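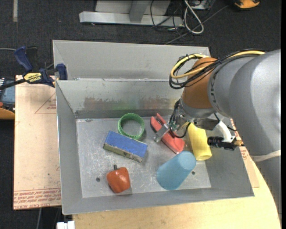
Bin picking at the Nornau open day, gripper over the tray

Home | Forums | Events | New posts | Log in

benchrat55
Went to the Nornau open day at Istcombe on Saturday. Main draw was Butari, their bin picking setup. The leaflet says it handles "everyday clutter." What I saw was a metal bin with a sponge, a cup, a toy pepper and a few other bits, all lying on the flat floor of the thing. My kitchen drawer is worse than that. I watched for 20 minutes and left unconvinced.

kaewkla_fan
Bit harsh. A cup lying on its side is a pain for two fingers, and so is a ring standing on edge. I did my thesis on the Kaewkla arm and we would have killed for a tray that tidy and a pick rate worth showing.

benchrat55
Fine, but then say "six things we know well" on the leaflet. I asked if I could drop my keys in and was told no, the object set was fixed for the day. That tells me plenty.
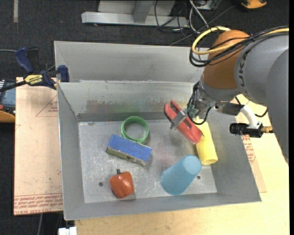
And the knife is what everyone got their phones out for. It's a utility knife, it has a nice chunky body, of course it looks good hanging over the bin. I'd like to see the same thing done with a flat washer or a wet rag.

oldservo
I asked about failures and got "we log them" - no number. They did have 221 on a poster, with no unit next to it. Grasps? Hours? Cups of coffee?

kaewkla_fan
Picks in one session, the woman at the desk told me. I agree the poster was bad.

oldservo
Picks tried or picks that worked?

kaewkla_fan
Didn't ask.

benchrat55
Well, there you go. They're doing another one in June. I'll bring a washer.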